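Zusen wine glass stand, table-top model

Table-top stand for stemmed glasses, with scrolled wire arms in a gold finish on a rectangular wooden base. Glasses hang upside down by the foot, bowl clear of the table. Sold by Zurthorpe as a single item. Glasses are not included.

Construction
The upright and arms are formed from wire, curled at the ends to keep the foot of the glass from sliding forward. The base is orange-toned wood and will vary a little in shade from batch to batch. Felt pads (5, one spare) are supplied in the bag with the fixings.

Suitable glasses
Any stemmed glass or goblet with a flat, round foot up to 90 mm across. The stand takes both glass and plastic. Glasses with a square foot, a moulded ring under the foot or a stem shorter than the bowl is wide should be checked against the arm before buying. Feet of different thickness may sit at slightly different heights on the arms. This does not affect the hold.

With plastic glasses in mixed colours, hang three of different colours and keep the rest upright beside the stand.
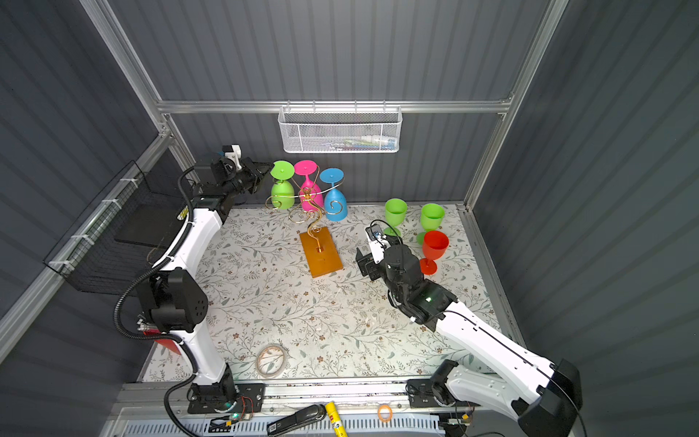 Assembly
Screw the upright into the base by hand, then finish with the hex key supplied. Do not overtighten. Turn the arms so that they are evenly spaced before loading. Fit the felt pads at the corners of the base if the stand is to be used on a polished surface. On a cloth or mat they can be left off.

Loading
Load the middle position first, then the outer ones. Slide the foot in from the front and let it settle before letting go of the stem. Unload in reverse order. Do not lift or carry the stand with glasses in place.

Care
Wipe the wire with a soft dry cloth. The base may be wiped with a damp cloth and dried at once. Neither part is suitable for the dishwasher. Dry glasses before hanging, as water left in the bowl will drip on to the base and mark the wood.

Spares and orders
Upright, base and pad set are available separately. Pack of 20 felt pads: ask for part 29. Orders placed before noon on Wednesday leave the Gustindale store the same week. Trade enquiries and questions on fit: Bo-ram Oh, Zurthorpe table goods.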